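Planner notes: is the new costmap any better?

Regular readers will remember that Benow, the route planner we run on the pavement robot, was due to get a new costmap layer in the spring. It went in during November. Ladan Ranjbar wrote most of it, I reviewed it, and we still disagree about whether it should have been merged.

The old layer treated ground as free or blocked and left the rest to the local controller. The new one, called Tutis in the repository, takes the output of the segmentation network and gives every cell a price. Concrete is cheap, grass is dear, asphalt is dearer still unless a crossing has been requested. On paper I like it. I have also liked a good many things on paper that then spent a fortnight reversing away from drain covers.

Ladan's case rests on the replay set. She ran 4000 stored segments through both versions and Tutis gave a usable path in 3097 of them without calling the recovery routine. That is better than the old layer managed, and I don't dispute the count. My objection is to the word "usable", which in our scoring script means the path stayed off cells marked as blocked. A path that wobbles along the edge of a lawn for its whole length scores the same as one a person would choose.

Quiet residential streets are where I trust the prices least. The classes ought to be easy to tell apart there, but under a flat sky the greys run together. Concrete, worn asphalt and a paler sidewalk across the road differ by a few shades, and the curb between the near slab and the road is low enough to show as little more than a darker line. If the network slips by one class at that line, the planner is offered a cheap road.

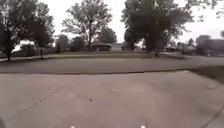 What I would like changed before the next release

First, a curb should be a boundary in its own right. At present it exists only as the place where two prices meet, and a blurred mask rubs it out. Hagos Adugna has a branch that draws it from the depth data and it seems sound, though it adds 26 milliseconds to each cycle and he has not tried it on very low curbs.

Second, small dark marks on concrete. Tutis raises the price of anything it can't name, so a stain and a stone get the same wide detour. I'd accept a slower approach and a second look.

Third, the scoring script. I have pulled 500 segments from the replay set and am marking by hand the line I would have walked. It is dull work and other people's lines would be welcome, particularly Ladan's, as I expect hers to differ from mine.

Until then the old layer is still in the build. Set costmap_source to "legacy" in the launch file and restart the planner - changing it while the planner is running does nothing, whatever the help text says.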